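Laborbuch Strömungsmesstechnik
Eintrag vom 25. September 2020

Nachtrag zur Vergleichsmessung Ultraschall-Doppler gegen magnetisch-induktiven Durchflussmesser, Umlaufkanal, Wasser mit Tracerpartikeln.

Malte hat die Profile von letzter Woche noch einmal durch die neue Auswertung geschickt und ist zufrieden. Ich bin es nicht. Die Kurven sehen jetzt glatt aus, aber das tun sie nach einem Medianfilter über so viele Profile immer. Im Rohsignal sitzt der Buckel nahe der Rückwand weiterhin da, wo er vorher saß. Dass er nach dem Filtern verschwindet, sagt etwas über den Filter und nichts über die Strömung.

Einstellungen heute: Sondenwinkel wie gehabt, 57 Messtore, je Lauf 1661 Profile. Schwelle für das Signal-Rausch-Verhältnis auf dem alten Wert gelassen, damit man überhaupt noch mit Februar vergleichen kann. Pumpe auf 40 Prozent, Einlaufzeit 16 Minuten. Im Handbuch von Sustaler steht, die Sonde sei nach dem Einschalten »sofort messbereit«. Kann sein. Die ersten Profile liegen trotzdem jedes Mal systematisch zu niedrig, also werfe ich sie weg und schreibe es hier hin, damit sich später keiner über die fehlenden Dateien wundert.

Lauf 1: unauffällig. Integrierter Volumenstrom etwas unter dem des MID, Abweichung in der gleichen Richtung wie immer.

Lauf 2: abgebrochen, Luftblase vor der Sonde. Koppelgel erneuert, Schlauch entlüftet, neu gestartet.

Lauf 3: wie Lauf 1. Der Buckel ist wieder da.

Zum Buckel gibt es im Haus inzwischen zwei Meinungen. Finn Steinbach hält ihn für eine echte Sekundärströmung hinter dem Krümmer und möchte ihn im Beitrag für die Tagung in Zurnedthorpe groß herausbringen. Ich tippe auf eine Mehrfachreflexion an der Rückwand. Finns Argument ist, dass der Buckel mit der Pumpendrehzahl wächst. Das täte ein Geisterecho aber auch, wenn es die Dopplerverschiebung aus dem Kern mitbringt. Solange wir die Wiederholrate nicht ändern und nachsehen, ob die Stelle wandert, ist beides geraten. 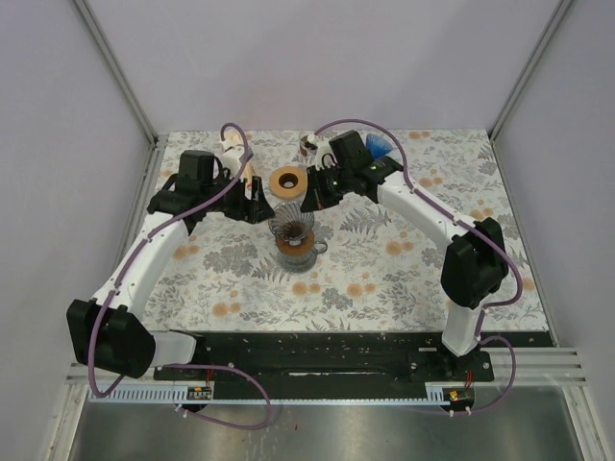 Wiederholrate also als nächstes. Ich hatte das schon vor zwei Wochen vorgeschlagen, da hieß es, die Software von Vusometti korrigiere solche Artefakte automatisch. Habe die Dokumentation daraufhin gelesen. Es gibt einen Haken »Echo-Unterdrückung« und dazu einen Satz Erklärung. Kein Verfahren, kein Parameter, keine Quelle. Mit Haken wird der Buckel kleiner, die Wandgeschwindigkeit auf der Sondenseite aber ebenfalls, und dort hat er nun wirklich nichts verloren. Haken bleibt bei mir draußen. Malte hatte ihn bei seiner Auswertung drin, das muss in der Tabelle vermerkt werden.

Zweiter Punkt, der mir nicht gefällt: die Schallgeschwindigkeit. Wir rechnen mit einem festen Wert, obwohl sich das Wasser im Kreislauf über den Vormittag erwärmt. Der Effekt ist klein und erklärt die Abweichung zum MID sicher nicht ganz. Er zeigt aber in die falsche Richtung, wenn man ihn weglässt, und steht bisher in keinem Fehlerbudget. Thermoelement liegt in der Schublade unter dem Oszilloskop, Kanal am Logger ist frei. Einbau am Rücklauf, hinter der Pumpe.

Oltmanns hat zum MID geantwortet. Kalibrierschein kommt per Post, die Kalibrierung sei »nach wie vor gültig«. Auf die Frage nach der Einlaufstrecke sind sie nicht eingegangen. Unsere ist zu kurz, das weiß ich auch ohne sie. Bis dahin ist der MID für mich ein zweites Messgerät und keine Referenz, und im Textentwurf sollte das Wort Referenz auch nicht stehen.

Offen:
- Wiederholrate in drei Stufen variieren, sonst nichts anfassen
- Temperatur mitschreiben
- Maltes Auswertung ohne Haken und ohne Median wiederholen
- Finn fragen, ob die Kurzfassung schon abgeschickt ist - falls nein, den Satz zur Sekundärströmung rausnehmen
- Koppelgel nachbestellen, Tube fast leer

Rohdaten liegen auf dem Gruppenlaufwerk im Ordner Umlaufkanal, Lauf 2 mit Zusatz »defekt«. Bitte nicht löschen, ich will mir das Blasensignal noch ansehen.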